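How to Tidy a Small Sofa Corner Without Buying Anything

Most tidying advice wants you to own baskets. The Merora catalog shows 4 cushions on a two-seater and calls it cozy, and I would like to know where they expect anyone to sit.

1. Take everything off the sofa and vacuum the seat, including along the seam.

2. Put back two pillows, one at each end. Skip the karate chop on top. It lasts until the next person leans on it.

3. Shake out the throw, fold it in thirds and lay it over one arm. I don't believe in the "casual drape." By evening it's a heap anyway, so start neat.

4. Move the coat stand off the walkway and into the corner, clear of any outlet you use. Wipe the base, where dust shows up fast on black.

5. Vacuum the carpet in the direction of the stripes. People swear this matters. I'm not convinced, but it costs nothing.

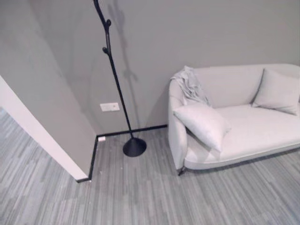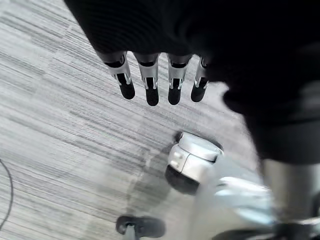
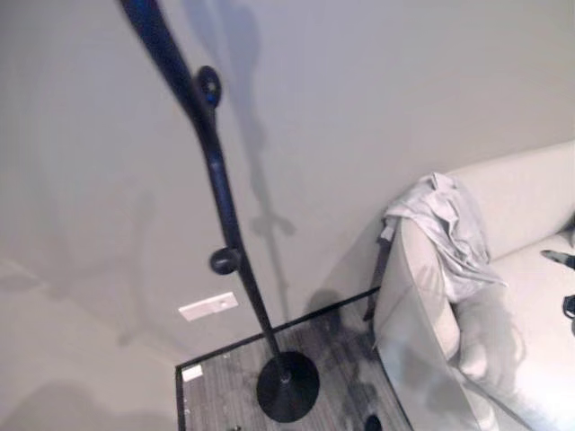 Carpet powder is the other thing you'll be told to buy. I tried one tub in April and couldn't smell or see any difference, so the rest went under the sink.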